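Natus Household Skills Programme
Progress report to the Ouazzani Fund
Grant reference 1711
Submitted by Nicanor Leiva, Programme Manager, Inar
Feb 26, 2021

Purpose of this report

This report covers the period from October to the end of January. It sets out the work completed under the second stage of the grant, the use made of the training kitchen at Ekesance House, and the matters on which we would welcome the Fund's guidance before the third stage begins.

Summary of progress

The training kitchen has been in regular use throughout the period. The cookery strand, which supports adults who are setting up home for the first time or returning to independent living after a long absence, enrolled 19 participants, of whom two have since moved out of the area. One of these has asked to continue by telephone, and we have agreed to this on a trial basis.

Sessions were held for one household at a time, in line with the restrictions in force. This slowed the programme in its early weeks. It also gave each participant more time at the worktop than the original timetable allowed, and staff have asked that a longer individual session be kept when group work resumes.

Work on the kitchen

The redecoration reported as outstanding in our last return has been finished. Shelving has been put up on the wall nearest the door, and the deep cupboard under the sink, which had been a source of complaint, has been cleared and fitted with a new hinge. The extractor fan remains noisy. The landlord has inspected it and considers it serviceable, and we do not propose to spend grant money on a replacement.

Small appliances and cookware

The Fund approved a modest sum for small appliances in place of a second full-size cooker. The reasoning was that many participants live in rooms or flats with limited cooking facilities, and that the skills taught should be ones they can use at home. We remain satisfied with that decision.

The electric steamer has become a regular part of the teaching. Its stacked form takes up little of the worktop, and participants are taught to put the slower vegetables in first and to judge the remaining items by time. Rice was less successful in the first few sessions and the instruction sheet has been rewritten with clearer quantities.
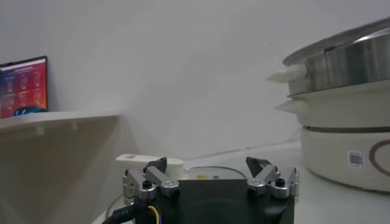

Cleaning and storage were given a session of their own after several participants said they were put off using an appliance by the washing up that followed. The session covers taking a steamer apart, descaling, drying each part before it is stacked again, and keeping lids and bowls together so that they can be found when needed. Attendance was good and the session will now be offered to every new participant in the first month.

Bowls and lids have been the most frequent item of replacement spending. Some seven pieces were lost or damaged during the period, mostly through being stored in the wrong place or stacked while still hot. The cost was met from the sundries line. A simple labelling scheme for the shelves is being prepared.

Participant feedback

Comments were collected at the end of each block of sessions. The majority were favourable, with particular mention of the patience of the teaching staff and the usefulness of the printed recipe cards. One participant wrote that she now cooks a hot meal on most evenings, having previously relied on sandwiches. Two asked for more dishes without meat, and these have been added. There was some criticism of the start times, which do not suit people with children at school, and a later start is to be introduced on a trial basis.

Budget

Spending on teaching staff is slightly below forecast, owing to the late start in October. Spending on food is slightly above it, as single-household sessions do not allow ingredients to be shared. The two variances largely offset one another. We request permission to move the underspend on travel to the food line for the remainder of the grant year. A full statement of account will be sent separately by our finance office.

Plans for the next period

Subject to the easing of restrictions, we intend to return to small groups. The individual sessions will be kept for participants who need them. The recipe cards will be reprinted in larger type, and the steamer instructions will be included as an appendix to the course booklet. We also hope to begin a short course on shopping and meal planning, for which an outline has been drafted.

Decisions requested

We ask the Fund to approve the transfer from travel to food described above, and to confirm whether the third-stage payment may be released before the group sessions restart. We should also be grateful for a date on which the Fund's representative might visit Ekesance House once visits are permitted.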